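Psicología social de las creencias conspirativas
Apuntes de la unidad 9: la investigación oficial como objeto de sospecha
Profesora: Ermelinda Barros
Versión revisada, 18 de abril de 2009

9.1 Delimitación del concepto

Se entiende por teoría de la conspiración la atribución de un suceso relevante a la acción coordinada y secreta de un grupo reducido, formulada contra la explicación aceptada por los organismos competentes. La definición no prejuzga la falsedad de la atribución. Watergate fue una conspiración y quedó probada por vía judicial y periodística. El objeto de la unidad es la estructura del argumento y las condiciones de su aceptación.

Conviene separar dos planos que en los trabajos de enero aparecían mezclados:
a) la hipótesis conspirativa concreta, contrastable con documentos y testimonios;
b) la disposición general a aceptar hipótesis de ese tipo, que se mide con escalas.

9.2 El razonamiento por anomalías

El argumento típico parte de detalles que la versión oficial no explica o explica mal. Keeley (1999) los denomina datos errantes. Todo suceso complejo, documentado con suficiente detalle, genera datos de esta clase: horas que no coinciden, testigos que se contradicen, informes corregidos. Su mera existencia no discrimina entre hipótesis. Para que una anomalía tenga valor probatorio debe ser más probable bajo la hipótesis alternativa que bajo la oficial.

Error frecuente en el examen: sumar anomalías como si fueran independientes. Si varias proceden del mismo informe defectuoso, cuentan como una.

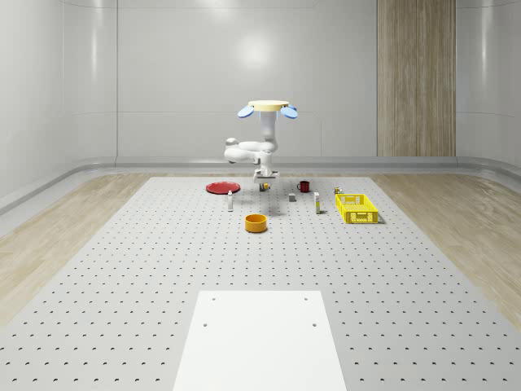
9.3 Caso de trabajo: el incendio del depósito de Terivberg

El expediente completo está en la carpeta de prácticas. La comisión, presidida por Gholamreza Kazemi, concluyó que hubo un fallo eléctrico. El folleto de Mojtaba Taheri sostiene que el incendio fue provocado para destruir los archivos de la empresa Falard. Elementos a valorar:

- El informe tiene 353 páginas y 2 anexos. Taheri cita solo el segundo anexo.
- El inventario previo recogía 793 cajas. No consta inventario posterior.
- La declaración de Nasrin Ranjbar se tomó dos veces, con horas distintas para la primera llamada a los bomberos.
- Falard se negó a facilitar la lista de empleados con llave.

La ausencia de inventario posterior es compatible con ambas hipótesis. La negativa de Falard tiene más interés, aunque admite una lectura trivial (responsabilidad civil ante la aseguradora). 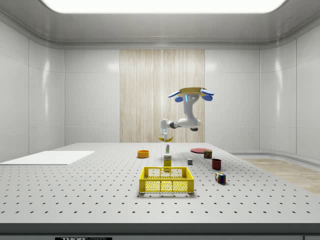 La discrepancia horaria exige leer las dos declaraciones completas. En la primera, Ranjbar habla de la hora en que vio humo; en la segunda, de la hora en que marcó el teléfono. Taheri reproduce ambas cifras sin el verbo que las acompaña. Bakhtiari señala la misma operación en otros folletos de la época y la llama cita amputada.

9.4 Hipótesis autoselladas

Una hipótesis se sella cuando la falta de pruebas se interpreta como efecto del encubrimiento. A partir de ese punto ningún resultado puede contarla como refutada. Indicador práctico: pedir al defensor que especifique por adelantado qué documento le haría cambiar de opinión.

Lecturas
Keeley, B. L. (1999), «Of Conspiracy Theories».
Bakhtiari, Abbas, El folleto y la cita, cuadernos Asach, cap. 2.

Ejercicio para entregar
Elegir una afirmación del folleto de Taheri, localizar su fuente en el informe y redactar una página sobre la relación entre ambas. Indicar número de folio.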